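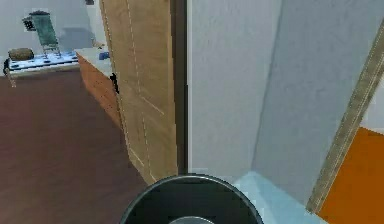

Grellow 43 Room Dehumidifier
Manufacturer: Estier
Model: Grellow 43
Stock no. 2251
Availability: In stock, ships by ground freight

Overview | Specifications | Installation | Maintenance | Parts

The Grellow 43 is a free-standing refrigerant dehumidifier for finished basements, ground-floor rooms and small storage areas. It removes up to 43 pints of water per day at the rated test condition and discharges through a hose, into the front bucket, or through the optional condensate pump. It replaces the earlier Grellow bucket-only model, which has no rear drain port and cannot be fitted with one.

The unit runs on a standard grounded household outlet. No ducting, wall opening or hard wiring is needed. The cabinet is painted steel with a removable rear panel, and all routine service is done from the front and back, so the sides can stand close to furniture.

Where to use it

Select the Grellow 43 where the room is normally heated and the humidity problem is seasonal. Typical cases are a basement family room that smells musty from April on, or a ground-level bedroom on a concrete slab.

Do not select it for a crawl space, an unheated garage or a pool room. Cold coils collect frost in unheated spaces, and although the unit has an automatic defrost cycle, a machine that spends half its time in defrost is the wrong machine for the job. For those spaces see the Zapata desiccant series, which has no cold coil.

A dehumidifier treats moisture in the air. It does not stop water coming through a wall or up through a slab. If a square of plastic sheet taped to the floor overnight shows drops on its underside in the morning, the slab needs attention first. The Grellow 43 will run almost without a stop in that room and the reading will barely move.
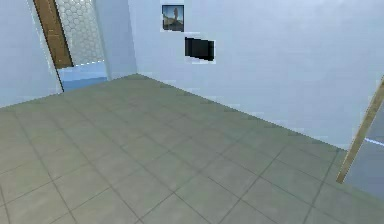
Measure the humidity before ordering. A basic dial hygrometer is good enough if it is left in one spot for several days and read at the same time each day. Keep it away from exterior doors and supply vents. Readings taken directly after mopping or laundry should be thrown out.

Specifications

Water removal: 43 pints per day, rated condition
Operating method: Refrigerant, hermetic rotary compressor
Defrost: Automatic, sensor controlled
Humidistat: Electronic, adjustable, with continuous setting
Fan speeds: 3
Drain: Rear gravity port with threaded hose fitting, or front bucket
Full-bucket shutoff: Float switch
Air filter: Washable mesh, front loading
Casters: Four, two locking
Cabinet: Painted steel
Restart after power loss: Yes, returns to last setting
Use: Indoor only

The capacity figure applies at the rated test condition, which is warmer and wetter than most homes. Expect a lower figure in a cool basement. This is true of every refrigerant unit and is a common reason for a return that did not need to be a return.

Controls

The panel has a power key, up and down keys for the humidity setting, a fan key and a drain mode key. The display shows the measured humidity when idle and the target humidity while a key is being pressed. After five seconds it goes back to the measured value.

The humidistat samples air at the intake, so it reads the air at the machine and not at the far end of the room. If there is a steady difference between the display and a hygrometer elsewhere, leave the hygrometer where the problem is and adjust the setting until that instrument reads correctly. The display cannot be recalibrated in the field.

Fan speed does not change the target. Low is meant for rooms in use and high for initial pull-down. On the continuous setting the compressor runs at all times except during defrost, and the unit must be on hose or pump discharge. With the bucket in place it will stop on the float switch, usually overnight.

Installation

1. Stand the unit upright for a full day after delivery before switching it on. If the carton was laid on its side in transit, do not shorten this.
2. Place it on a level, hard surface. Carpet is acceptable if the casters do not sink far enough to tilt the cabinet.
3. Leave one foot clear at the rear and two feet clear at the front. The sides may be closer.
4. For gravity drain, remove the bucket, fit the hose to the rear port and run it downhill along its full length. A hose that rises at any point will hold water and back up into the pan.
5. Lock the front casters.
6. Plug directly into the wall. Extension cords and power strips void the warranty.

Close exterior doors and windows while the unit is running. Interior doors should be open between rooms that are meant to share the unit. A closed door is effectively a wall, and an undercut of half an inch will not pass enough air to matter.
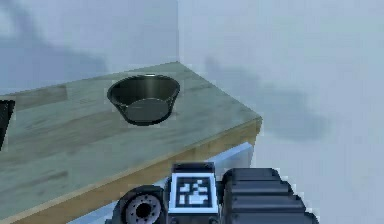 Wood furniture should be considered when choosing a setting. Solid tops and panels move across the grain as the air dries, and a fast drop can open joints that were stable for years. Bring the setting down in steps of five points and hold each step for a week. Do not aim the outlet grille at a wood surface. The outlet air is both drier and warmer than the room.

The same step-down applies to musical instruments, picture frames and anything with veneer. Books are less of a concern, although shelves packed tight against an exterior wall will dry slowly and should be pulled forward an inch or two.

Maintenance

Air filter: wash in lukewarm water every month of use, let it dry fully, refit. Do not run the unit without it.
Bucket: rinse weekly when in use. Do not add bleach tablets, which attack the float.
Coil: vacuum with a soft brush once per season, power disconnected and rear panel off.
Drain hose: flush with clean water at the start of the season.
Casters: no lubrication.

Winter storage: run on fan only for several hours to dry the coil, empty the bucket, drain the hose, coil it and store the unit upright. Cover it with cloth. Plastic traps what moisture is left.

Condensate pump, part no. 1885

The pump kit includes the pump, a check valve, clear discharge tube and a mounting bracket. It is made for Estier by Stimier and fits only units with the rear drain port. The kit is needed where the nearest drain is above the level of the port, such as a laundry sink. Tube runs should be kept as short as the room allows, with one rise and then a steady fall to the drain. The check valve goes at the pump end, arrow pointing away from the pump. Fitted backward, it will trip the safety switch within a few minutes of the first cycle.

Application note: fabric and padded furniture
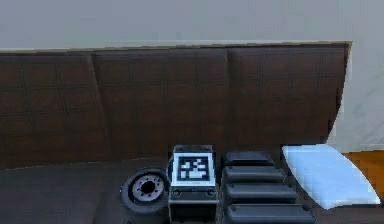 Nesma El Ouafi
Applications Engineer, Estier

Upholstered pieces hold more water than most owners expect, and they release it slowly. A room can read at target on the second day and drift back up as soon as the compressor cycles off, with the furniture as the source. The unit is working correctly in this case. Leave it on the continuous setting for a further week and then return to the humidistat.

Pull large pieces away from exterior walls by the width of a hand. Air has to move behind them, and the back of a sofa against cold masonry is the most common spot for mildew in a room that otherwise tests dry. The same goes for headboards, box springs and stacked cushions. Stand loose cushions on edge for the first few days.

Leather and coated fabrics need a more moderate setting than plain textiles. Below 40 percent for long periods, leather loses flexibility and coatings may crack at the seams. A setting between 45 and 50 percent controls mildew in most homes and is safe for nearly all finishes. Do not point the outlet grille at these pieces either.

Existing mildew must be cleaned off separately. Lower humidity stops it from spreading but leaves the stain and the smell where they are.

Warranty and returns

Three years on the sealed refrigerant system, one year on all other parts. The filter, hose and casters are wear items. Keep the carton until the unit has run for a full week; returns are accepted only in the original carton with both foam blocks.

Technical questions: Rizwan Hayat, parts and service desk
Trade orders: Chaimae Ait Ali

Related items
Grellow drain hose, long
Grellow replacement filter, two-pack
Zapata desiccant series
Condensate pump kit, part no. 1885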